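Bathtub ledge

A bathtub ledge, also called a tub deck or back rim, is the flat surface that runs along one or more sides of a bathtub. It is used mainly for holding soap, shampoo and other washing supplies within reach of the bather.

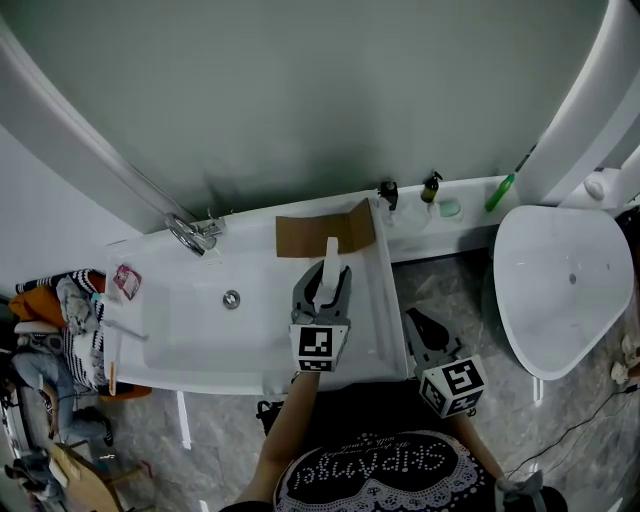

The back ledge, the one nearest the wall, is the side most often used for storage. It is out of the way of a person stepping in and out, and items placed on it are less likely to be knocked to the floor. Pump dispensers and bottles are commonly set in a single row, as on the white tub shown, where a black pump dispenser and a smaller dark brown pump bottle share the ledge with a green soap bar in a clear dish. A green bottle lies on its side at the far right end. Faucets and hand showers may also be mounted on the rim, which shortens the usable part of the ledge.

Dimensions

Ledge width varies with the type of tub. Freestanding tubs often have a narrow rolled rim that will not hold a bottle upright, while built-in and back-to-wall tubs usually have a flat one. The Hullia, a back-to-wall design, is sold with a rear ledge 11 centimeters wide and a basin 43 centimeters deep. The later Pletine has the same basin with a narrower ledge.

Most ledges slope slightly toward the basin so that splashed water drains inward. On a steep slope, tall bottles tend to slide or tip as they empty - a common complaint with older enameled tubs.

Items kept on the ledge

Bar soap is normally kept in a dish. A dish with ridges or holes lets the bar dry between uses and keeps soap residue off the rim. Liquid soap and shampoo are kept in pump or flip-cap bottles. A 400 milliliter bottle is stable on most flat ledges, and a 200 milliliter bottle will fit on all but the narrowest. Bottles that are nearly empty are sometimes laid down or stored upside down so that the contents collect near the cap.

Razors and glass containers are generally kept elsewhere, particularly in homes with small children.

Cleaning

Water collects under anything left standing on the ledge. Over time it leaves rings of mineral scale and soap film, and mildew may form where the ledge meets the wall. The usual method is to take everything off, wipe the surface with a mild bathroom cleaner, rinse it and dry it with a cloth. The bottoms of bottles and dishes should be wiped before they are put back. Abrasive powders scratch acrylic and are not recommended for it, and on enamel they dull the finish with repeated use.

The joint between the ledge and the wall is sealed with silicone. Sealant that has turned black or pulled away is cut out and replaced.

Alternatives

Where the ledge is too narrow, supplies can be kept on a tray laid across the tub, in a corner shelf or in a wall niche. The Zoubi tray rests on both rims and is adjustable in length. The Udo rack hangs from the shower fittings and needs no drilling - though it cannot be used with a hand shower mounted on the rim.

See also

Bath tray
Shower caddy
Soap dish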